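4.3 Recording a session with the hand-held gripper

Complete section 4.2 (charging and pairing) first. One session gives up to 29 examples before the storage card has to be changed.

1. Put on the head camera and tighten the strap until it stays put when you nod.
2. Hold the gripper in front of you and open and close it fully, 2 times. The Plarkura recorder beeps once the markers on both fingers have been read.
3. Enter the task name. Use the same wording for every example of a task.
4. Stand still for about 6 seconds, then start.
5. Walk to the object at normal speed, keeping the marker cubes facing the camera.
6. Pick up, carry and put down. Open the fingers fully at the end of each example.

Note: Other people may carry on with their work in the room. Do not clear the tables between examples unless the task sheet says so.

Caution: Do not touch the faces of the cubes. Grease on the pattern leads to lost tracking.

While walking between tables, carry the gripper low and ahead of you, fingers pointing forward.
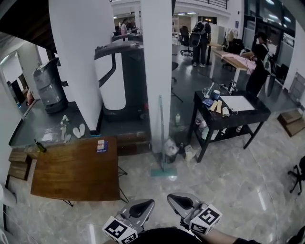 Gillespie Dunbar would add that a fumbled grasp should be kept and marked "retry", as the Skosau model learns very little about recovering from a slip if every example is a clean one.

7. Press Stop and wait for the light to go out before taking off the head camera.
8. Mark any retries in the session list, then upload as described in section 4.4.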